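Two Gray Bins and a Lot of Odds and Ends
Saturday, July 28, 2018

I started emptying the hall cabinet in March and finished this week. What was left over went into a gray bin.
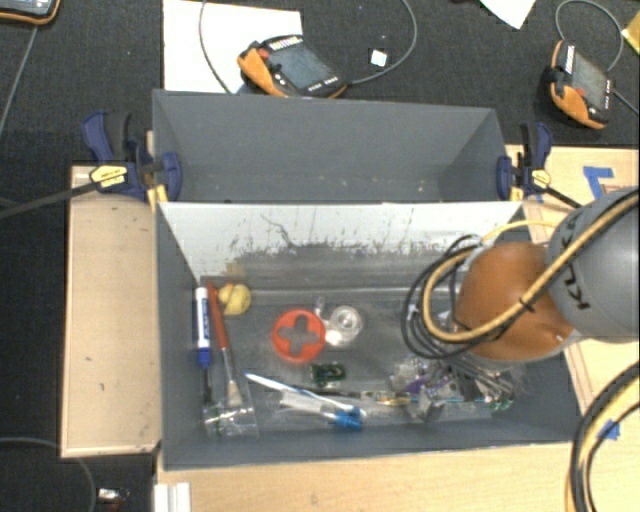
What was in the front bin

Mostly things with no home. There was a white marker with a blue cap, a brush with a reddish-orange handle, a toothbrush, a small green circuit board and a little yellow rubber duck. I also had a red-orange disc with a plus-shaped opening that I can't match to anything we own. I looked through the Nudix manual and it isn't in the parts drawing.

The bins are Cordero, bought used. The inside wall is scratched and scuffed along the bottom, but they stack and they don't crack.

What I kept

The marker went to the kitchen drawer. The brush went under the sink with the other cleaning stuff. The duck stays, no discussion. The circuit board may belong to the old Flinden radio, so I put it in an envelope and wrote "radio?" on it.

The plastic bag with the green and white bits is harder. I don't want to throw it out and then need it in a week. It gets until the end of the summer.

What went out

The toothbrush and the plastic packaging. Also a stack of cables from the bottom shelf that never made it to the bin. I had 125 dollars set aside for a Walivance drawer unit and decided against it. With this much gone, the second bin can take whatever comes out of the desk.

Next is the desk. I expect more pens.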